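Spent most of this month on the wrist camera part of our grasp pipeline. Posting notes as I go, March 2025, mostly so I can find them again.

Setup for anyone new: the planner is Nalier, the grasp scorer is Fudell, and both run on the same workstation. The wrist view goes straight into Fudell. No depth, color only.

The bad case is perforated stuff up close. Fudell was trained to look for edges, and every hole has an edge. On one pass it returned 2,288 candidate grasps, nearly all of them centered on holes.

Same kind of surface can give you dark holes and bright holes in one view, depending on what's behind them. Add glare from the glossy finish and a threshold tuned for one set fails on the other.

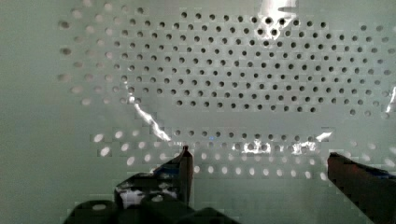
Hefin Griffiths wrote back that we should just mask anything with a repeating pattern before scoring. He did it for vent covers last July and says it took 14 lines.

Tried it, Hefin. The mask works in the middle of the pattern and leaks at the border, where the rows get shorter. Glare breaks the repeat too, so you get islands. Down to 44 candidates, which is better, but the top one was still a hole.

What helped more was holding back the scorer until the planner has a whole-object outline from the outside camera. Mathias (our logging tool) now stores that outline next to each wrist view so I can replay the two together.

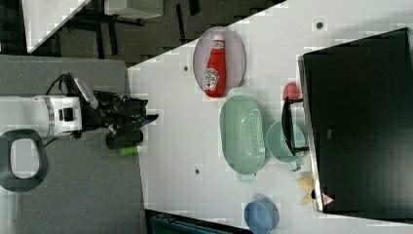
Outline matching is the slow step, 15 ms per object on this machine. Fine for one object, not great for a full table. It also gets confused when two things share a color. The colander and the round bowl are the same mint green and sit side by side, so a color-based outline wants to merge them. I added a split on shape, and the tab handles on the colander give it something to hold on to.

Next is the handoff in Jarkeck, our controller. It still takes a new target in the middle of an approach — that needs a lock. I have a branch with the lock in it and two failing tests.

If you've done outline splitting without depth, send me what you used. I'll post the replay config once the tests pass.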